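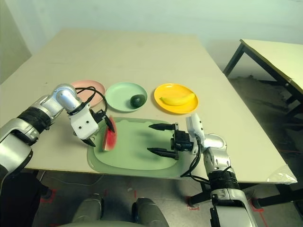 # Levano two-arm tabletop kit

The Levano is a pair of arms, a pair of two-finger grippers and the software that makes them work together at an ordinary table. We've been building it at Brarlow for a good while now, and this is the version we're happiest with so far — the one we'd want on our own bench even if we didn't make it.

It's meant for people who want to teach a robot everyday handling jobs: sorting fruit onto plates, laying out a tray, putting things back where they came from. University groups use it, and so do a few design studios and one very keen sixth-form college in Livovthorpe.

## What it's like to work with

The fingers are long, black and pointed, and they're the part we get asked about most. Pointed fingers look fussy next to the broad padded sort, but they can slip in beside an object that's sitting close to something else, and that happens all the time on a real table. A banana on a plate is a lovely test (it's curved, it rolls a bit, and it bruises if you're clumsy). An avocado is harder than you'd think. Watermelon is harder again: a wedge has a firm side and a soft side, and you want the fingers to know which is which before they close.

With two arms you can start to do the things people do without thinking. One hand steadies while the other fetches. One waits, open, over the place where the object is going to be. Titilayo Tamuno wrote the hand-over routines and they're my favourite bit of the whole kit. You set a meeting area on the table, say which arm gives and which takes, and then tune the timing with a single slider. Start slow!

## Teaching a task

You teach by guiding. Put the arms into soft mode, move them by hand through the job, and press the foot pedal at each point you want kept. Odoi, the software that comes with the kit, stitches those points into a run you can play back, slow down or edit. Ea Hallgrímsson's fruit set took 16 guided runs before she was pleased with it, and she is very hard to please.

Plain-coloured plates and trays make a good beginning. Pick colours that are easy to tell apart and give each one a job, so that you can say "yellow plate" in the task list and everyone on the team knows what you mean. Once that's going well, swap things about, turn the tray, use a different plate, and see what still holds up.

## In the box

- Two Levano arms, left and right, with cables fitted
- Two grippers with pointed fingers
- A spare set of fingers
- Controller and foot pedal
- Odoi on a memory stick, plus a download code
- Printed guide (there's a PDF as well, but the printed one lies flat)

Plates, trays and fruit are up to you.

## Setting up

Allow an afternoon. You'll want a sturdy table with a smooth, pale top and a clear bit of wall behind it, as a busy background makes the recordings harder to read later. Tape on the floor is well worth doing. Mark where everything stands on day one and you'll be glad of it when someone moves the table to sweep.

Check the cables at the wrist before each session. They need enough slack for the full turn of the joint — if one goes tight at the end of a reach, stop and re-route it.

## Things to know before you order

- Each gripper lifts up to 700 g. Most fruit is fine. A whole melon is not.
- The fingers aren't sealed. Wipe them down after anything juicy, and don't put them in the dishwasher.
- Soft mode needs both arms powered, even if you're only teaching one.
- Odoi can't yet merge two runs recorded at different speeds. Titilayo is on it, and we hope to have it out in January.

## Price and delivery

The full kit is £1,872 to schools and colleges on the loan-and-return plan, which covers one term and includes a spare controller. For outright purchase, write to us with a line or two on what you'd like the arms to do and we'll send a quote. We read all of these and often write back with questions, mostly out of nosiness.

Page last updated Oct 6, 2019. The finger-cleaning notes are new, and the cable advice has been rewritten.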